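Les machines savent-elles ranger un tiroir ?

29 juin 2026

Chez nous, le tiroir du buffet contient tout ce qui n'a pas trouvé de place ailleurs : des boutons, des jetons de caddie, deux clés dont personne ne connaît la serrure, et quelques pièces étrangères que je garde par tendresse. Je le trie chaque année en janvier, assise à la table de la cuisine avec la radio, et j'y passe bien plus de temps qu'il n'en faudrait. Je me suis souvent demandé si je céderais cette corvée à une machine, et je dois avouer que ma réponse change selon l'humeur !

J'ai travaillé longtemps à l'atelier Bravetti, au tri de la petite visserie, et j'y ai vu arriver la première machine Sinow. Elle soulevait des caisses toute la journée sans se plaindre, et nous l'aimions bien pour cela. Mais les rondelles, les pastilles, tout ce qui est plat et mince, elle nous le laissait. Une pièce posée à plat n'offre presque rien à saisir, nous le savons tous pour avoir gratté une monnaie sur un comptoir avec l'ongle — et encore, nous avons des ongles.

Voilà pourquoi je me méfie un peu des grandes promesses, celles du lave-linge qui plierait les chemises ou du bras qui dresserait le couvert d'ici 3 ans. La question me paraît plus modeste et, à mon goût, bien plus jolie : prendre un petit disque sur une table, le porter jusqu'à un bac à compartiments, le lâcher dans la bonne case. Un enfant y arrive en jouant. Pour une pince à deux doigts, même guidée par une main humaine, c'est déjà un vrai travail de patience.
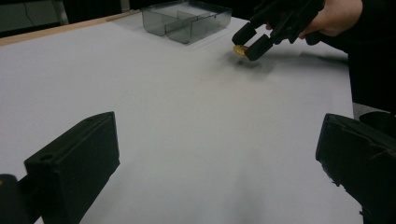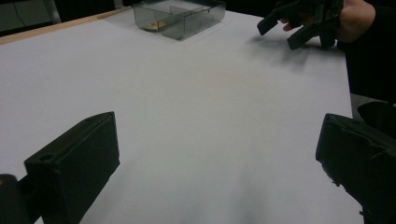 Une table blanche, un bac gris translucide, des pinces noires : il n'en faut pas davantage.

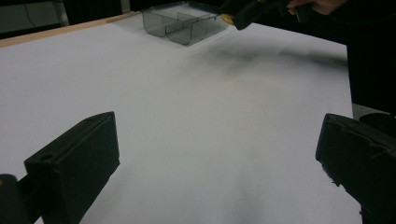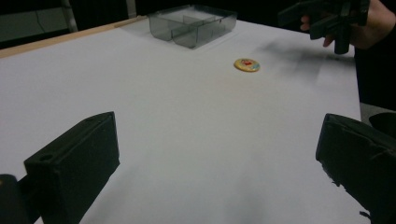

Millet, qui a lu ces lignes avant tout le monde, me trouve trop indulgente. Une machine qui range une pastille sur une table bien dégagée n'a encore rien prouvé, m'écrit-il, et il attend de la voir devant un vrai tiroir, avec les élastiques emmêlés et les miettes au fond. Il ajoute qu'il paierait volontiers pour cela, mais pas le prix d'une voiture, et que d'ici là il continuera de trier ses vis le soir, dans des pots de confiture.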